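Chopsticks: do we need the holder?
November 2024

Regular readers will know my view of kitchen storage, most of which ends up storing itself at the back of a cupboard. So when Halima Kaijage announced that the lunch table was getting a proper chopstick holder, I asked what was wrong with the mug. The mug had done the job for years and cost us nothing.

Halima says the mug fell over. It did, twice that I know of. She also says people put wet sticks in it and left a puddle at the bottom, and I'll give her that one. The slats at the front of the new holder are meant to let the air in. Whether they do much with the sticks jammed in by the fistful is another matter. 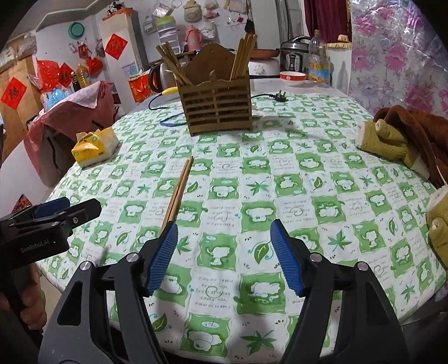
My main grumble is the two sections. Gitau Were wanted one side for cooking and the other for eating, which sounds sensible until 60 people come through for noodles and put things back wherever there's a gap. Wooden sticks all look the same to me. Bakari Chege has offered to paint the ends of the cooking ones. He offered to label the spice jars as well, and we are still sniffing those.

I have no quarrel with wood. It grips a noodle better than plastic and doesn't rattle. It does need drying properly, though, and standing damp sticks upright in a bundle seems to me a good way to keep them damp. Lay them flat on a tea towel first, please, overnight if you can.

The checked tablecloth stays for now. I find the cartoon animals a bit much at lunchtime, and the cheery writing more so, but I was outvoted.

The holder is on trial until the end of December. Complaints to Halima, and the mug is on my desk if anyone wants it back.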